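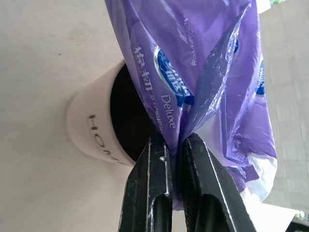

Dienstag, kurz nach elf, und ich sitze immer noch mit kaltem Tee da und schreibe das schnell auf, bevor ich morgen wieder die Hälfte vergessen habe.

Also: die Tüte. Seit heute früh habe ich gefühlt nur Lila gesehen. Mein Segmentierer kommt mit dem Ding überhaupt nicht klar, überall Glanzlichter, und wo das Plastik dünn wird, ist es plötzlich fast weiß, und zack, zerfällt die Maske in lauter kleine Inseln. Das Beste war, dass er das blaue Oval samt dem »Deluxe« darunter stur als eigenes Objekt führt. Laut Szenengraph hatten wir also eine Tüte, einen weißen Behälter und ein »Deluxe«, und der Planer hat brav überlegt, wie man das Deluxe am besten greift. Junhao hat Tränen gelacht und mir danach noch die chinesischen Zeichen vorgelesen, was mir für die Maske natürlich null geholfen hat.

Vormittags habe ich dann endlich den Tiefenfilter in Trolgate umgebaut. Das alte Teil hat alles Durchscheinende einfach weggeworfen, und dann plant man eben in ein Loch hinein (hätte ich im Januar schon machen sollen, stand ja auf dem Zettel!). Jetzt werden Lücken innerhalb der Maske aus den Nachbarpunkten geschätzt und mit hoher Unsicherheit weitergereicht. Ist langsam, 900 Millisekunden pro Bild, aber der Planer bekommt wenigstens eine Fläche, auf der er suchen kann.

Beim Greifen selbst bin ich jetzt dafür, die Falten zu nehmen. Ritva wollte immer die glatten Stellen, weil die Normalen dort so schön sauber sind, und bei Kartons hat sie ja auch recht. Aber bei Folie? Da will ich was Gerafftes zwischen den Fingern haben, einen richtigen Wulst. Ich habe den Score einfach umgedreht, Krümmung rauf, Glattheit runter, und es ihr erst danach gesagt. War nicht die feine Art, ich weiß.

Was noch komplett offen ist: der Rand vom Behälter. Die Folie liegt da drüber und ein Stück hinein, und für die Kollisionsprüfung ist das alles ein einziger Klumpen. Entweder er verweigert jede Bahn oder er hält den Behälter für einen Teil der Tüte und will beides anheben. Manon meint, ich soll den Behälter vorher als starres Modell einpassen und die Maske davon abziehen. Wahrscheinlich richtig, ich habe nur so gar keine Lust auf noch ein Einpassverfahren. Und der Aufdruck »HOM« liegt in der Handkamera sowieso quer, da muss ich die Bilder vorher drehen, sonst kann ich die Texterkennung als Anker gleich vergessen.

Ach ja, und der Kraftregler! Der hat nachmittags geschwungen wie verrückt, bis Shota gemerkt hat, dass Purba nach dem Update wieder mit den Standardwerten startet. Zwei Stunden weg. Die Parameter liegen jetzt im Repo, und wer sie noch mal von Hand einträgt, zahlt Kuchen.

Morgen: Zoltley mit den 2000 neuen Bildern füttern und über Nacht laufen lassen, Arvo wegen der Rechenzeit fragen, Ritva einen Kaffee mitbringen.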